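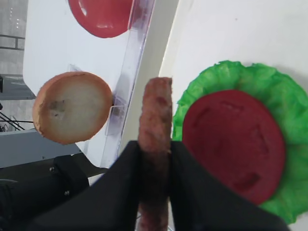 How do I wear my Zondumix reversible bomber for the first time?
Start with the satin side out, so the lining can relax before you flip it.

Jerero Style Desk, August

Flipping the jacket
1. Open the zipper all the way and empty all four pockets.
2. Reach through each sleeve, take hold of the cuff and pull it back toward you.
3. Smooth the collar flat, then close the zipper from the new side. It looks like a whole new jacket - we love this part!

Note: The zipper pull swings over to whichever side is out. Let it drop into place before you zip.

Caution: Take off any pins or patches first. They can snag the satin.

Washing
4. Zip up, turn the quilted side out and wash on cold, no warmer than 30 °C.
5. Hang on a wide hanger for 12 hours. Do not tumble dry.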